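Open sandwich

An open sandwich is one slice of bread with something on top and no lid. I've been writing up entries for this food glossary since May, and I put this one off because everybody in my family has a different idea of what counts. Toast with butter? My aunt says no. I say it's a sandwich if you'd be happy to call it lunch!

The idea is old and very simple. Stale bread was once used as a plate, it soaked up the juices, and you ate it at the end (or gave it to the dog). Dense rye works best under wet toppings like herring or beets, while a softer white or wheat slice is fine for egg, cheese or ham. Butter goes on first, right out to the crust, so the bread doesn't get soggy.
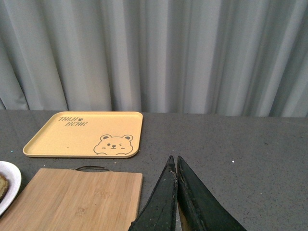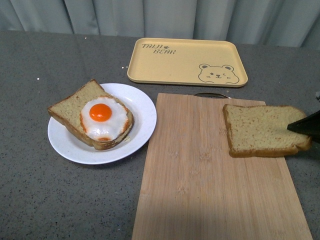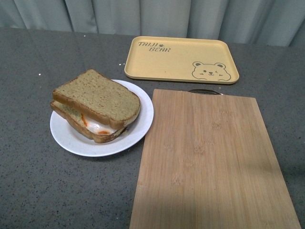

Bislow, Jul 30, 2024

Egg is where people get picky. Unnur Lund, who ran the lunch counter at Thygesen for 30 years, only ever used sliced boiled egg with chives and thought a fried one belonged at breakfast. I'm with the fried crowd, mostly for the yolk, though I'll admit you need a knife and fork and probably a napkin too.

Names are a mess. Some cafes say "open-faced," some say "tartine," and the old Drisanari menu just called them "tops" and listed 93 of them, which sounds like bragging until you see that 9 are cheese with different pickles. Jad Farah's pocket guide to lunch bars splits them into cold, warm and sweet. I've kept his order in the entries that follow, except for sardines, which he has under warm and I have only ever eaten cold.

See also: Butter; Rye bread; Toast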